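Emell returns with a quieter second album

The new Emell record, Brastard, came out on Tue 26 March, and I have had it on most evenings since. It is the band's second album, and it sounds like the work of people who spent a long time deciding what to leave out. The first one was crowded. Every song had a horn part or a string part or both, and the singing sometimes got buried under all of it. This time there is more room.

Emell is mainly the work of Şükran Uçar, who writes the songs, sings them and plays most of the keyboards. On the first album she shared the singing. Here she takes the lead on every track, and her voice is lower and closer to the microphone than I remember it. She doesn't push for the big notes. On the opening song, "Hodžić," she holds back for nearly the whole length, and when the chorus comes in she sings it at the same level as the verse. I thought that was a mistake the first time. By the third or fourth play I had stopped waiting for the lift and was listening to the bass line, which is where most of the movement is.

The album was recorded at Votitz, a small studio with one live room and an old upright piano that has been there longer than the current owners. You can hear the piano all over the first side. A couple of the keys have a slight buzz, and the band left it in. It suits the slower songs. On the faster ones it can be distracting, especially on "Ledger," where the left hand part sits right on top of the buzz and the guitar has to work around it.
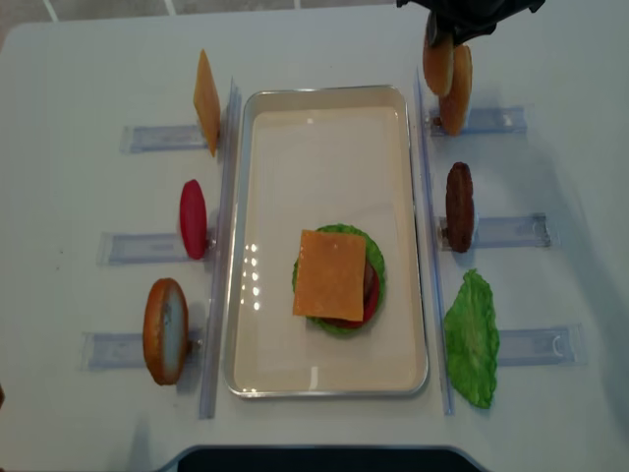
The second side is stronger. It starts with "Cold Kitchen," the song most people will have heard already, as it was put out as a single in December. The album version is longer and has a different ending, with the drums dropping out and the organ carrying on alone. I prefer it. The single faded just when the band had found its footing, and the full take lets them stay there for a while.

After that comes "Sixteen Stops," a song about a bus route Uçar took to school. The words are simple and mostly made up of street names and shop signs. There is a guitar solo near the end, the only one on the record, and it is short and a little clumsy in a way I like. The next track, "Paper Coat," is the weak one for me. It has a good tune, but the backing vocals repeat the title so many times that I started skipping it.

The last song is the one I would play for anybody who isn't sure about the band. "Leave the Radio" has two chords for most of its length, a brushed snare and a vocal that sounds like it was done in one take. There is a key change late on, and the piano comes in under it an octave lower than before. It is a small thing, but on decent speakers it fills the room. I would have been glad of another minute.

A word on the sound. The mix is quiet compared with most new releases, so you will need to turn it up. The vinyl copy I borrowed had some surface noise at the start of side two, though the download was clean. The first pressing is 2000 copies, in a plain gray sleeve with the words printed on the inner bag. Those are worth reading along with at least once. Uçar tends to swallow the ends of her lines, and I had two of them wrong until I checked.

If you liked the first album for its big arrangements, you may find this one thin. A friend of mine who played the debut all last summer gave up after three songs. I think it is the better record — less to grab hold of at first, more to come back to. Start with side two if the opener doesn't get you.

The band will play a short run of shows to go with the release, five in all, mostly in small rooms. The live group adds a second guitarist and a trumpet player, so some of the older songs should be back in the set. Tickets are on sale through the venues, and the album will be at the merchandise table on both vinyl and CD.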